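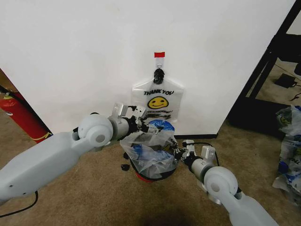
Rorton Building Waste Reduction – Progress Report, July

Submitted to the Vellum small grants program

Summary
The work is on schedule and inside the budget. All 40 wastebaskets covered by the grant are now on the new emptying routine, and 22 of them also have a wall hook with a reused shopping bag on it. The remaining hooks will go up before the next report.

Spending
We have spent $3,203 to date. Most of this went to wastebaskets, clear liners and the sorting bins by the loading door. Hooks and clips were a small part of the total. We have $200 set aside for replacement hooks and do not expect to need all of it.

What has been done
The old routine was to change every liner every evening, full or not. Under the new one, a basket is emptied when it needs it, and the person emptying it checks the contents for plastic that can go in the sorting bins. Lids, bottles and rigid packaging are pulled out. Soft plastic stays in the liner, as the hauler, Nimumov, does not take it.

The bag points are simple. An adhesive hook goes on the wall a little above the basket, and one clean shopping bag hangs from it. Staff can take the bag when they need one, or use it as a spare liner if the clear ones have run out. A piece of red tape at the top of the hook marks it as part of the project, so that it is not taken down when walls are cleaned.
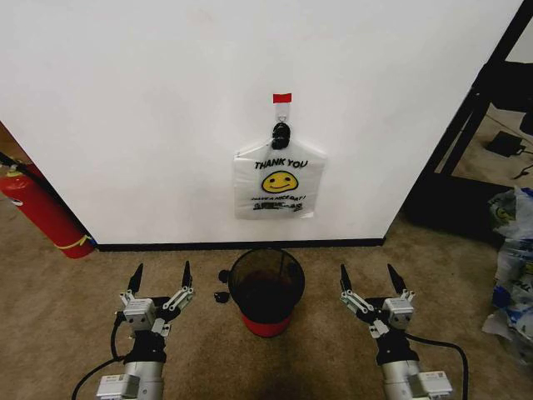 Bag point on the carpeted side, with the mesh basket empty and no liner in it.

Bags are hung in one of two ways. The handles can be knotted over the hook, or the top of the bag can be held in a black clip. The clip keeps the bag flatter and makes it easier to take down with one hand. Knotted handles need no extra parts, but they are slow to undo. We have not settled on one method and will leave both in use for now.

Problems
Liner fit is the main one. The clear liners we bought from Ateş are too large for the small round baskets. They bunch up at the top, and a basket can look full well before it is. We have asked for a smaller size and are using up the present stock in the meantime.

Clips also go missing or end up on the floor. We now ask people to put the clip back on the hook after taking a bag.

Some hooks came loose in the first weeks. These had been put up on walls that were still dusty. We now wipe the wall first and wait an hour before hanging anything.

Next period
– Put up the remaining 18 hooks.
– Change to the smaller liners once they arrive.
– Add a short note at each bag point on which plastics to pull out.
– Weigh the sorted plastic each week and send the figures with the next report.

No change to the budget or the end date is requested.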